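3.2 Cross-platform invitations and reader response

In the interviews, most bloggers described the opening of a second account as a small event which they announced to their readers. The announcement usually came as a short post, and it contained the new user name, an invitation to follow and some rules about contact. We call this type of post a cross-platform invitation. In the material collected from the blog host Staven, we found 280 such posts, written by 41 bloggers. Lifestyle and beauty blogs were the most active group, and personal diaries were the second.

The invitations differ in what they promise to the reader. Some bloggers promise to follow back, but often they limit this to other bloggers. Others promise a different kind of content, for example short clips from daily life which they find too trivial for the blog. Baranauskienė has called this second type the "back room" invitation, and we keep her term in this paper. The back room invitation received longer comments than the first type, although the number of comments was similar.

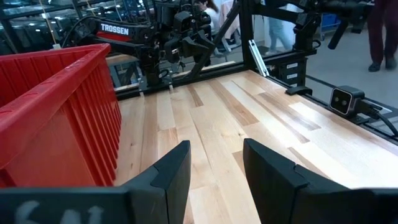
Savita Lodhi
Lecturer in Digital Communication, corresponding author

Figure 3. Red bin and black gripper fingers over light wood.

The tone of the invitations was also coded. We used the scheme of Stisel, with one change: we joined the codes "apology" and "self-irony", as our two coders could not separate them in a reliable way. After this change the agreement was good. Apology or self-irony was present in over half of the posts. The bloggers seem to expect that readers are already tired of following them in many places, and they mention this tiredness before the reader can complain about it. One blogger on the Driswood network told us that she felt "like a person who rings the same door again".

Rules about contact appeared in 22 of the posts. They were mostly about private messages from strangers, and many were written as jokes. In the interviews, however, the same bloggers spoke about these messages in a serious manner. Ojārs Lepik, who coded this part of the material, noted that the joking form was more common when the blog had many readers who were not known to the author.

We did not measure how many readers accepted the invitation, as follower lists were not open on all platforms. The comments give only a partial picture. A reader who leaves a user name under the post has shown interest, but we cannot know if this person later stayed. The next section therefore looks at the bloggers' own reports about their audience after the first month.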